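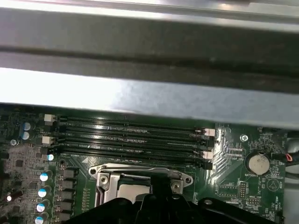 Inside a computer: four empty memory slots on a dark green motherboard, under a metal rail.

Does a Computer Remember Things the Way You Do?

People love to say that your brain is like a computer. You may have heard it from a teacher, or in a cartoon, or on the back of a cereal box. It sounds smart. But is it true? Let's poke at it a little before we believe it.

Start with the computer. A computer has more than one kind of memory. One kind comes on long, thin sticks that push down into slots like the ones in the picture. It is called RAM, and it holds whatever the computer is working on right now. If you are writing a story and you have not saved it, your story is sitting in RAM. Turn off the power and RAM forgets it. The other kind is called storage. Storage keeps your saved story, your games and your photos, even when the computer is switched off and packed in a box.

So a computer has a short memory and a long memory. People have those too, and that is where the comparison begins. It is a fair start. Now for the trouble.

Problem one: a computer copies, and you rebuild

When a computer saves the number 2783, it saves 2783. Open the file next year and it should still say 2783. The computer doesn't think, "Hmm, it had a seven in it somewhere."

You do. Your brain does not keep a neat recording of your last birthday. It keeps bits and pieces: the smell of the candles, who cried, what the cake looked like. When you remember the party, your brain puts the pieces together again, and it can fill a gap with something that seems right. Then it doesn't tell you it guessed!

This means you can remember something clearly and still be wrong. Feeling sure is a feeling. It is not proof. Grown-ups forget this all the time, and some of them argue about it at dinner.

Try it yourself. Ask two people in your family to tell you about the same trip or the same holiday, but talk to them one at a time, so they can't hear each other. Write down what they say. Did they agree on the weather? On who was late? If they don't agree, you can't tell who is right just by asking who feels more certain. You would need something else, such as a photo or a ticket or a diary.

Problem two: nobody can tell you how big your brain is in gigabytes

You may read that the human brain can hold a certain amount, with a very large number and a computer word after it. Be careful with that number. Scientists have made estimates, but the estimates are not all the same, and they depend on what you decide to count. Is the smell of rain one memory or a thousand? How much space does knowing how to ride a bike take up?

When you see a number like that, ask how somebody measured it. If the page doesn't say, you are allowed to shrug.

You may also have heard that we use only ten percent of our brains. That one is simply wrong. Brain scans show activity all over the brain, and even when you are asleep your brain is busy.

Problem three: forgetting is not always a breakdown

If a computer loses your file, something went wrong, or somebody pressed delete. When you forget what color socks your friend wore on Monday, nothing is broken. Your brain lets go of a lot of small stuff. Many scientists think this helps, as it leaves the useful things easier to find. That seems likely to me, but notice that I said "many scientists think." They are still working on it.

What about people with a "photographic memory"?

In the town of Flultbridge there is a story about a woman named Ans Verbruggen, who worked at the ferry office. People said she could look at a page once and read it back with her eyes closed. I asked her about it. She laughed and said she had learned the timetable the slow way, by answering the same questions every day for years. She told me there were 547 lines in it and that she still mixed up two of the Sunday boats.

Her memory is very good, but it got that way through practice. Scientists have looked for adults who can truly take a picture with their minds and read from it later, and they haven't found good evidence for it. So if somebody at school says they have a photographic memory, you don't have to call them a fib-teller. You could just ask for a test.

A small test you can run

You need a friend, a tray, a dish towel and some things from a kitchen drawer.

Put the things on the tray while your friend is out of the room.
Let your friend look for as long as it takes you to say the alphabet.
Cover the tray with the towel.
Ask your friend to write down everything that was there.

Now check the list for things that are missing. Then check for things that were never on the tray at all - those are the interesting ones. If there was a fork and a knife, did your friend write down a spoon?

Do it again tomorrow with different things. One try doesn't tell you much. Some 100 tries would tell you more, but your friend may quit before then.

So is the saying any good?

A bit. It helps you see that there is more than one kind of memory. After that it starts to wobble. The next time someone says that one thing is "just like" another, ask which parts match and which parts don't, and see how long they can keep going.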